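Ticket: Cendar arm jams on staple refill
Opened 2/19/20 by Cengiz Taşdemir
3 comments | 0 shares

Arm stalls at the refill step and throws a grip fault. Vendor blames the stapler. I doubt it – by hand the job takes two hands and some patience.
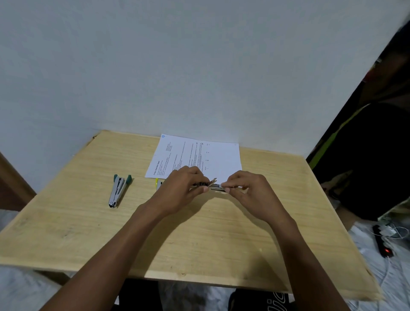
Nasr: grip force is capped at 30 in our build. Try 100 before you blame the arm.

Tried 100. Same fault, so I don't buy the force theory.
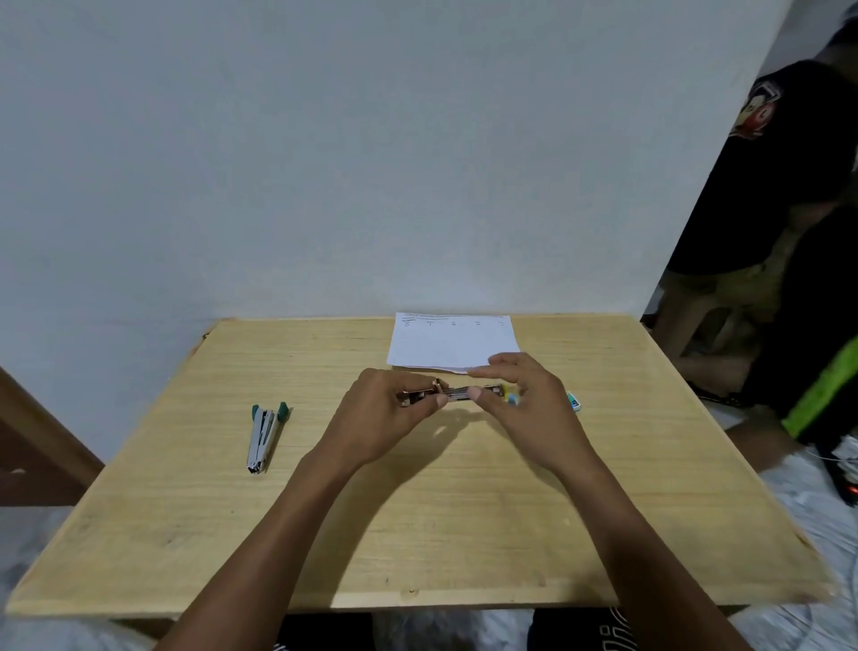
Leaving this open until Cendar sends logs.

Related: Pomamov feeder, fault 3000
© Cirko | Back to top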